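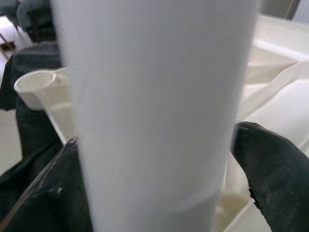
Rosângela Teixeira wrote in after the last page on kitchen cleanup to say that she had stopped buying paper towels by the big pack, and that the one thing she missed was having something to drain bacon on. Everything else, she said, a rag does better, and the cupboard under her sink finally closes.

She is mostly right, and her letter is a good place to start on rags: what to cut them from, how many to keep, how to wash them and when to throw them out.

Kitchen & Cleaning > Laundry and Cloths

Print this page | E-mail to a friend

What to cut up

Old cotton T-shirts make the best all-purpose rags. They are soft, they don't scratch, and a knit doesn't fray, so there is no hemming to do. Cut off the sleeves and neckband, slit the sides and you have two large pieces. Cut each one in four. Leave out any part with a printed design, which won't soak up anything and can leave a smear on glass.

Flannel sheets and pajamas are good for dusting and for polishing shoes. Flat cotton sheets are fine for windows. They do fray, so either run a zigzag stitch around the edge or cut them with pinking shears.

Bath towels are the ones to save for floors and big spills. Cut them about the size of a dinner plate. Thick towels shed a lot of lint the first time they are washed after cutting, so wash that batch alone and clean the lint screen afterward.

Polyester and nylon are not worth keeping. They push water around the counter. If you aren't sure what a shirt is made of, put a drop of water on it. On cotton that has been washed many times, the drop sinks in almost at once.

How many to keep

More than you think, if you wash once a week. A household of four that has given up paper for most jobs can go through nearly 80 small rags between washes, counting napkins and faces. A person living alone can manage with far fewer. Start with one T-shirt's worth and see when you run out.

Keep two kinds and make them look different. White or light ones are for dishes, counters and hands. Dark ones are for the floor, the bathroom and the garage. Nobody in the house will read a label, but most people will learn a color.

Where to keep them

Clean rags should be as easy to grab as the paper was. A shoebox on the counter works. So does a drawer at hip height, with the rags laid flat and not folded. If they are in the basement, people will go back to paper by the weekend.

Used rags need air. A wet rag in a closed bin will smell by the next day and can mildew by the one after. Hang wet ones over the edge of a bucket or on a hook inside the cabinet door, and drop them in the bin once they are dry. A wire basket is better than a plastic pail.

Washing

Shake out crumbs first. Wash kitchen rags in hot water with the usual amount of detergent. Skip the fabric softener and dryer sheets altogether. Both leave a coating on the cotton, and a coated rag stops absorbing.

If your rags have already been through softener for years, soak them for an hour in hot water with a cup of white vinegar, then wash them as usual. One round may not be enough. Don't add bleach to the same water as the vinegar. The two together give off a dangerous gas.

Greasy rags wash better if you rub a little dish soap into the spot and leave it 20 minutes or so before it goes in the machine. Use only a little – dish soap makes a great deal of suds.

Wash floor rags in a separate load.

Rags that should never go in the dryer

Any rag used with linseed oil, Danish oil, wood stain or another drying oil can heat up by itself and catch fire when it is wadded in a pile. Spread it flat outdoors, away from the house, in a single layer, until it is completely dry and stiff. Or put it in a metal can filled with water and a tight lid, and ask your local waste service how to dispose of it. Don't wash it and use it again.

The same caution goes for rags with gasoline or paint thinner on them. Washing does not always take all of it out, and the dryer is hot enough to light what is left.

Where paper still makes sense

Draining fried food is one. A wire rack over a sheet pan does the job too, and the bottom of the food stays crisper, but you have to wash the rack.

Wiping up after raw chicken is another. You can use a cloth if it goes straight to the wash, but in most kitchens it gets rinsed and used again on the counter. Paper goes straight in the trash.

Pet accidents, broken glass and cleaning out a greasy skillet before washing are also better done with paper. Keep one roll in the cupboard, not on the counter. A roll that takes a walk to reach lasts a long time. Ours was bought in December and we are still on it.

When to let one go

Throw a rag out when it has holes you can put a finger through, when it smells sour coming out of a hot wash, or when it feels slick. Very worn cotton can do one last dirty job first – the oven floor, bicycle chains, the barbecue lid.

From the mail

Ezequiel Montes asks whether store-bought microfiber is better. On mirrors and stainless steel, yes. It picks up fine dust well and leaves fewer streaks. It should be washed by itself on warm, with no softener, because it grabs lint from cotton and holds on to it. Keep it off hot pans, since it can melt.

Next time: getting candle wax out of a tablecloth.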